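Polar fleece

Polar fleece, usually called fleece, is a soft knitted fabric with a raised pile, made most often from polyester. It is used for jackets, pullovers, hats, blankets and the linings of outdoor clothing. The name comes from the coat of a sheep, although most fleece contains no wool.

Manufacture

Polyester chips are melted and pushed through small holes to form long filaments, which are cooled, drawn out and gathered into yarn. The yarn is knitted on a circular machine into a wide tube of cloth. Dyeing can take place before or after knitting.

The knitted cloth then passes over rollers covered with fine wire bristles. This step, called napping, pulls loops and fibers up from the surface. A shearing machine trims the raised fibers to an even height. Fabric napped on both faces is known as double-sided fleece, while fabric napped on one face keeps a smooth outer side. Some mills add a finish that slows the formation of pills, the small balls of tangled fiber that appear with wear.

Many mills use polyester recovered from plastic drink bottles. The bottles are sorted by color, washed, chopped into flakes and melted. Clear bottles are preferred because the yarn takes dye more evenly.

Properties

Fleece holds warmth by trapping air in its pile. Polyester absorbs very little water, so the fabric dries quickly and keeps much of its insulation when damp. It gives little protection from wind unless it is bonded to a second layer. Untreated polyester fleece melts when exposed to flame.

The cut edges do not fray, and many simple items such as scarves and throws are left without hems.

Weights

Fleece is commonly sold by weight. Light grades are worn next to the skin or under a shirt. Middle grades are used for pullovers and full-zip jackets. Heavy grades are used for cold-weather outerwear and blankets. Weight alone does not determine warmth, as a thick, open pile can hold more air than a dense one.

Care

Most fleece can be machine washed in cool or warm water. Fabric softener coats the fibers and can flatten the pile. High dryer heat may damage the surface, and ironing is generally avoided. Garments are often turned inside out before washing to limit pilling.

Fiber shedding

Washing releases short fibers into waste water, and some pass through treatment plants into rivers and seas. Filters fitted to washing machines catch part of this material.

See also

Knitted fabric
Microfiber
Polyester
Textile recycling
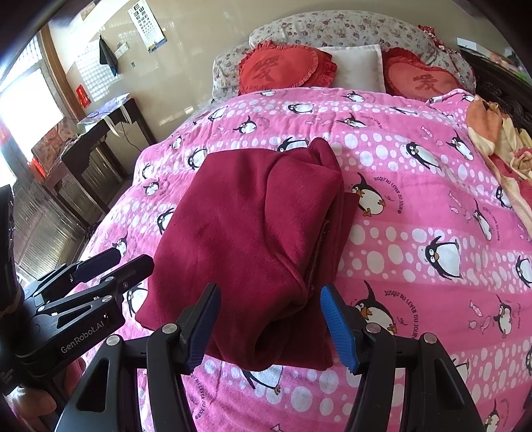
Folded maroon fleece garment on a bedspread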